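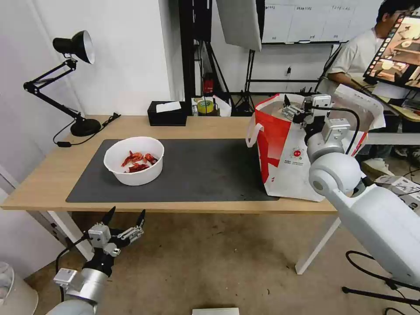 Unit 5: Clearing a Shared Worktable After Food

Matholm Extension Program
Course in Household and Workroom Management
Handout revised April 21, 2018

Scope of the unit

Unit 5 concerns tables that serve more than one purpose in the same day. Such a table is seldom laid for a meal. It carries a desk mat, a lamp with its cord, a box of tissues and whatever the last person left on it, and food is set down among these things. Students have already covered the dining table in Unit 2 and should review those notes before attending. The methods given there assume a bare surface or a cloth that can be lifted off, and several of them need to be changed when neither is available.

The course uses shellfish as the standard example of difficult table waste. A bowl of crayfish shells, such as the one in Figure 1, holds little weight for its volume. The shells have points and edges, they carry liquid and seasoning, and they begin to smell sooner than most other scraps. A student who can clear shells properly will have no trouble with fruit peel, bones or nutshells.

Terms used in this handout

Standing items are those that belong to the table: the mat, the lamp, the tissue box.
Passing items are those brought for the occasion: bowls, bags, wrappings.
Waste is anything that leaves the table for the bin. A container that holds waste is still a passing item and is dealt with separately from its contents.

Order of work

Waste is removed first, passing items second, and standing items are put right last. Students often begin by straightening the lamp or squaring the mat. Marks are deducted in the practical assessment for doing so while a bowl of scraps remains on the table, as the same items usually have to be moved again.

The bowl should be carried to the bin. Bringing the bin to the table is acceptable only where the bin has a lid and the floor between is clear. Where the waste must be held for some time before disposal, line a small lidded container, empty the bowl into it and close it. Shells should be double-bagged. One bag is generally enough for dry scraps.

Bags on the table

A shopping bag left standing on a worktable presents a separate question. Before anything is done with it, the student must establish whether the bag is in use as storage, as transport or as a receptacle for trash. Its appearance will not settle the matter. An open bag beside a bowl of scraps invites people to drop things into it, and a reusable woven bag that has received wet food waste is troublesome to wash.

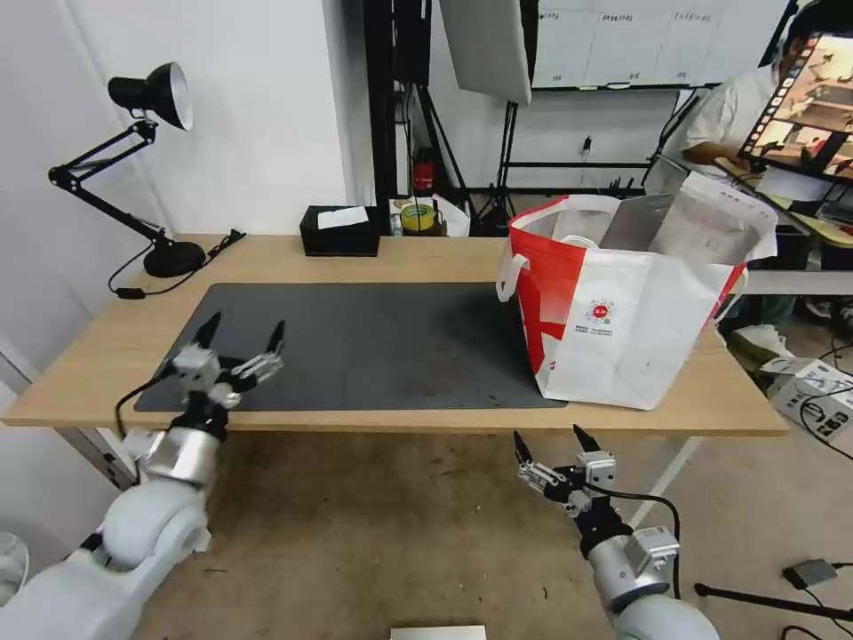

Figure 2. Shopping bag at the right of the worktable, with a white paper bag and a gray panel standing in its opening. The lamp and tissue box are kept toward the back.

When a bag already holds goods, nothing should be added until those goods have been looked over. Stiff, flat items are stood upright against one side. Paper bags are placed where they will not be crushed, with the fold kept at the top. Food waste never goes into a bag of goods, whether wrapped or unwrapped. The student should also look to the handles, which must be clear of the lamp and its cord before the bag is lifted. A bag that stands open and full is lifted from below with one hand while the other holds both handles.

Care of the mat

Desk mats in the Gurnumgate workrooms are wiped in place. They are not to be folded or rolled while damp. The procedure is as follows.

Lift away any loose fragments with a dry tissue, working toward the middle of the mat.
Prepare 300 ml of lukewarm water with a few drops of dish soap.
Wring the cloth until it no longer drips, and wipe in straight, overlapping strokes.
Go over the same area with a second cloth and plain water.
Raise one edge and check the tabletop underneath.
Leave the mat to dry before setting anything on it.

Dark mats show pale scuffs and smudges with age. Some of these will come away with soap and some are wear in the surface. A mark that remains after two passes is to be left alone. Abrasive pads are not permitted on any mat, and the Zondutach cleaning paste supplied for the sinks is not to be used on mats or on wooden tabletops.

Lamp and cord

A desk lamp should be switched off and allowed to cool before the area around it is wiped. The cord is lifted by hand, the table beneath it is cleaned, and the cord is laid back along the rear of the table where its length allows. Students should not pull the lamp by its arm. It is moved by the base, with the free hand steadying the shade.

Carrying the bowl

A light plastic bowl may be held by the rim when the contents are low and settled at the bottom. For anything fuller, or for any bowl containing liquid, one hand goes beneath. The bowl is kept level and taken by the shortest clear route, and it should not pass over the open mouth of a bag.

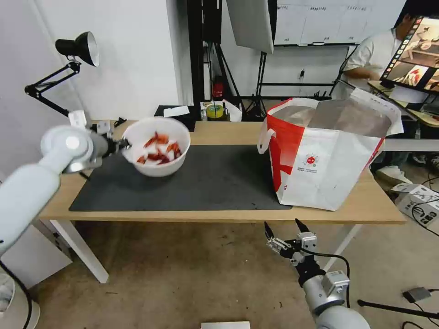
Venkatesh Krishnan has asked that a remark of his be added at this point. In his view the handout is too lenient on the one-handed grip. Seasoned shells leave oil on the rim, he writes, and an oily rim turns in the fingers before one has taken three steps. He would have students wipe the rim first in every case and use both hands until they reach the bin. The course staff have kept the rule as it stands for dry rims and will accept either method in assessment.

Practical assessment

The assessment takes place in June in Room 28, Gurnumgate. Each student clears one table, laid with a bowl of scraps and one shopping bag, and states aloud how the bag is to be treated before touching it. Cloths and liners are provided. Students who wish to practice beforehand may reserve a table through the Wike desk on the ground floor.

Reading for the next session: the notes for Unit 2, the section on reusable bags, and the laundering chart distributed with it. Students should bring one woven bag from home for the exercise on washing and drying.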